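Comunidade Jisari – Perguntas e respostas
Automação e robótica > Compras e orçamento

Orçamento para célula de separação de embalagens flexíveis: o que devo pôr na lista além do braço?

Pergunta de Pacita Belmonte
Etiquetas: orçamento, garra, sacos plásticos, bancada

Boa tarde a todos. Peço desculpa antecipada pelo meu português, que aprendi já adulta, e se alguma palavra técnica não estiver certa, por favor corrijam-me.

Trabalho numa empresa pequena, a Skokcombe, que prepara encomendas de artigos embalados em sacos de plástico transparente. Queremos comprar um braço com garra de dois dedos para a tarefa seguinte: retirar os sacos de cima de uma mesa e colocá-los num de vários recipientes. O volume não é grande. A direção pediu-me a proposta até ao fim de junho e eu tenho já o preço do braço, mas receio que o resto da lista esteja incompleto.

Até agora tenho o seguinte:

Braço e controlador (proposta recebida)
Garra elétrica com dedos estreitos
Câmara e suporte
Mesa, recipientes e pequenos acessórios: 3000 euros
Instalação e formação: ainda sem valor

O fornecedor, a Bisbridge, diz que a garra serve "para a maioria dos objetos". Esta frase deixa-me pouco tranquila. Os nossos sacos são moles, fazem rugas, e há também saquinhos pequenos que ficam quase colados à mesa.

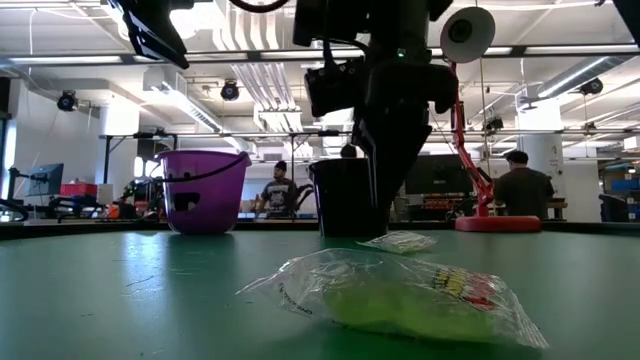

As minhas dúvidas são três. Primeira: para este tipo de material, devo pedir já no orçamento uma ventosa como alternativa, ou isto se decide depois? Segunda: é necessário prever dinheiro para iluminação, ou a luz do teto chega? Terceira: que percentagem se costuma guardar para coisas que ninguém previu?

Não preciso de marcas. Preciso sobretudo de não voltar à direção em setembro a pedir mais dinheiro – já aconteceu uma vez, com uma máquina de selar, e não foi agradável.

Agradeço muito a vossa ajuda.

3 respostas

Resposta de jafa_manutencao (marcada como aceite)

Olá Pacita. O português está ótimo, percebe-se tudo.

Trabalhei cinco anos em integração, na Jafarzadeh, e fizemos várias células com saco flexível. Vou por partes.

Garra ou ventosa. Peça as duas cotadas, em linhas separadas, com a segunda como opção válida por alguns meses. Dedos estreitos apanham bem um saco cheio e enrugado, porque há dobras onde agarrar. Com um saquinho espalmado a conversa é outra: os dedos batem na mesa e o plástico foge. A ventosa costuma resolver o espalmado e às vezes falha no enrugado, que perde vácuo pelas rugas. Se escolher ventosa, não se esqueça do ar comprimido ou da bomba. Já vi propostas em que a ventosa custava pouco e a linha de ar até à mesa custava o triplo.

Antes de assinar, mande ao fornecedor uma caixa com os seus sacos verdadeiros. Misture tamanhos, uns direitos, outros amarrotados, e peça um ensaio com registo de cada tentativa. Ponha por escrito quantas falhas aceita. A Bisbridge ou qualquer outra empresa séria faz isto sem problema, ou cobra um valor que depois desconta na encomenda.

Luz. O plástico transparente brilha e a câmara perde o contorno. Lâmpadas fluorescentes no teto dão reflexos compridos na mesa e no próprio saco. Reserve verba para uma luz difusa e, se puder, uma superfície mate. No nosso último projeto deste género, luz, difusor e suporte ficaram em 1656 euros, com montagem. Não tome isto como tabela, depende muito da altura a que se monta.

Linhas que faltam na sua lista: dedos sobresselentes (gastam-se e partem-se), calhas ou fixações para os cabos, proteção ou scanner de segurança conforme a análise de risco, horas de programação para produtos novos depois da entrega, e a própria análise de risco. Esta última muita gente deixa para o fim e é a que mais atrasa.

Margem: eu punha 23% sobre o total sem o braço. O preço do braço é fixo, o que escorrega é tudo à volta.

Resposta de rmc

ventosa sempre. garra com saco é dor de cabeça

Comentário de Pacita Belmonte: Obrigada. Pode dizer-me que tipo de saco utilizava, e se era pequeno ou grande?

Comentário de rmc: grandes, de ração. papel

Resposta de Teclas_e_Parafusos

Concordo com quase tudo o que disse o jafa, só acrescento os recipientes. Parece detalhe, mas decida o modelo antes do layout. Um balde com asa não é a mesma coisa que uma caixa lisa: a asa cai para a frente, a garra toca nela, a célula para. E se os recipientes não tiverem posição marcada ou um encaixe na mesa, alguém vai desviá-los ao despejar e o robô continua a largar no sítio antigo. Umas guias aparafusadas custam quase nada.

Pergunte também quem muda os recipientes cheios e se a célula tem de parar para isso. No nosso caso tinha, e isso comeu boa parte do ganho que estava no papel.

Comentário de Pacita Belmonte: Muito obrigada aos dois. Vou separar garra e ventosa na proposta e pedir o ensaio com os nossos sacos. Sobre a análise de risco, ela deve ser paga por nós ou vem incluída pelo integrador?

Comentário de jafa_manutencao: Depende do contrato. Peça que venha escrito quem a faz e quem a assina. Se não estiver escrito, conte que é a Skokcombe a pagar.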